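Brerkside firm rents hand-held grippers to small workshops

A small company in Brerkside has started to offer a hand-held gripper kit for rent, so that workshops and schools can record handling tasks without buying a robot arm first.

The kit is called Clisenus and it is made by Lovberg, a firm which until now sold mostly replacement fingers and pads. A person holds the tool and does the job with it, and the camera on the tool records the work. The recordings can be used later for training an arm to do the same job.

Lilian Rotich, who manages the rentals, said the customers asked for this many times.

"They have the tasks and they have the people, but they do not have the budget for an arm that stands still half of the year," she said. "With the kit they can begin this month and decide about the arm after."

Each rental includes 2 grippers, a charger, spare finger pads and a carrying case. The price is $97 a day, with a minimum of five days, and delivery inside the city is included. Lovberg asks for a deposit of $2,000, which is returned when the kit comes back complete.

Wafula Sang tried the kit for his repair business, Rao, during June. He liked the weight and the grip on small parts, but he found the manual too short.

"The page on calibration must be written again," he said. "I had to telephone them, and they answered quickly, but a new user should not need to telephone."

He also would like a longer strap for the wrist — the present one is uncomfortable for people with bigger hands — and a colour chart for the status lights. Ms Rotich said a new manual is in preparation and that the strap will be changed at the next order from the supplier.

Bookings are taken by email or at the Lovberg counter, open from 9 a.m. Schools can ask for a lower deposit if a teacher signs the rental form. Customers outside the city pay for the courier in both directions. 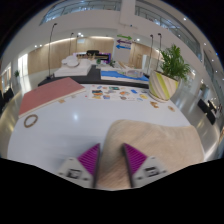
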